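**Cletgate grid trays: worth it or not?**

**mallee_root**
Seen these trays recommended three times on here now and I don't buy it. Thirty-three bucks for a bit of white plastic with holes in the bottom. An old tea towel does the same job.

**porchlight27**
Tea towel stays soggy though. Mine's in the corner of the table and the little feet keep it up off the timber, so air gets underneath. I've got the Zelent one, not the Cletgate, but they're much of a muchness. 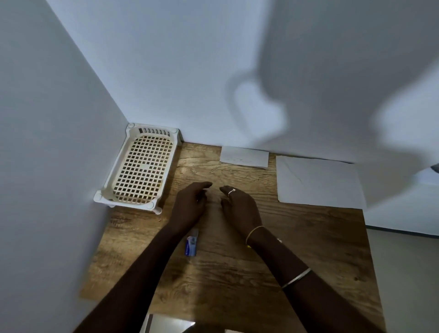 My gripe is the grid. Dust settles in all those small squares and a cloth won't get into them. I go at it with an old toothbrush and it still never looks new.

**mallee_root**
So it's a drying tray that needs washing and drying. Righto.

**Li_at_the_bench**
Disagree on the tea towel. I put one under wet seedling pots and got a grey ring in the tabletop that took most of January to sand out. A raised rim isn't much use if the base is open, mind you. Drips go straight through onto the wood.

**porchlight27**
Fair point, I only put things on it once they've stopped dripping.

**mallee_root**
Then what's it for?

**gumnut1318**
Has anyone weighed one down properly? The listing says 4 kg and I'd like to know who tested that. The bloke at the Pornville markets had a stack of them and two were already bowed in the middle.

**Li_at_the_bench**
Mine bowed too, under a couple of terracotta pots. Flipped it over and it's still bowed, just the other way up.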